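Gapless playback broken after library rescan – Mitico 7
Forum: Music Servers and Streaming > Troubleshooting

hellwig_l
Mitico 7 server on a small Linux box, library on an internal SSD, 2746 albums, all FLAC. After the last update I ran a full rescan. Since then there is an audible gap between tracks on live albums and anything classical with attacca movements. Length of the gap varies. Before the rescan the same files played without it on the same player (Brultano endpoint, wired). Crossfade is off. Replay gain is set to album mode. I have restarted both ends. Any ideas before I roll back the database?
Lutz

tapehead_ohio
Check whether the rescan turned volume leveling from album to track. It did on mine. In track mode the server opens a new stream for every gain change and the Brultano flushes its buffer each time. The settings page still says album until you reload it.

hellwig_l
Reloaded, still album. I also turned leveling off completely and the gap is still there.

acarrasco
Two things to look at.
First, the sample rate. If the server is resampling per track, the endpoint gets a new header at every track boundary. Set output to "native" and test with a single album where every file is 44.1.
Second, the queue prefetch value. The update resets it to 0 on some installs. It should be 3 or higher. It sits under Advanced > Playback, and you have to restart the service, not just save the page.

bitrate_bob
Prefetch has nothing to do with gapless. It only controls how many tracks are resolved ahead of time from the streaming services. Local files are opened directly.

acarrasco
That was correct in version 6. In 7 local files go through the same resolver as remote ones. With debug logging on you will see "resolve" lines for local paths. With prefetch at 0 the resolver only starts once the current track has ended, and the gap is the time it takes to finish.

bitrate_bob
I have it at 0 and I hear no gap.

acarrasco
Which endpoint?

bitrate_bob
Hollmann, over USB.

acarrasco
USB output keeps the device open between tracks and pads with the local buffer. Network endpoints do not. Both results fit.

tapehead_ohio
My closet server went through the same update, for what it's worth. Moved it to the hall shelf while I was at it, next to the linens, and the temps dropped.
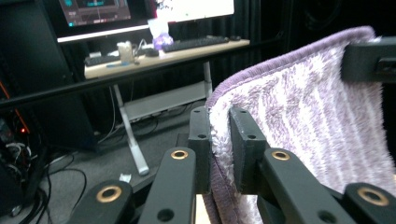 Striped towel, purple and white

Prefetch on mine was 5 after the update, so the reset does not hit everyone. I never changed it by hand as far as I remember.

hellwig_l
Mine was 0. Set it to 3, restarted the service. Gap is gone on the live albums. On one opera set there is still a short click between tracks 7 and 8 of the second disc. Everything else on that set is clean.

acarrasco
A click at one boundary is usually the file. Compare the sample counts with the rip log. If the encoder padded the last frame you will see it there. Re-rip that one track or split it again from the disc image if you kept it.

Posting the short version for people who find this by search:
Advanced > Playback > Queue prefetch = 3
Leveling = album or off
Output = native
Restart the service, then clear the queue and load the album again. An old queue keeps the old value.
– Aitana Carrasco

bitrate_bob
I still think it is a poor design. A local library should not depend on a setting meant for streaming. If the resolver is shared, local paths should skip it.

acarrasco
Agreed on that part. There is a ticket open. Add your log if you have one.

vinyl_and_wifi
Same symptom here with the Hillbridge plugin loaded. Prefetch was already 4. Disabling the plugin fixed it, so that may be a separate bug.

hellwig_l
I do not have that plugin. Checked the opera track: the rip log shows a read error near the end, so the click is mine. Will re-rip. Leaving the thread open in case the Hillbridge problem is related.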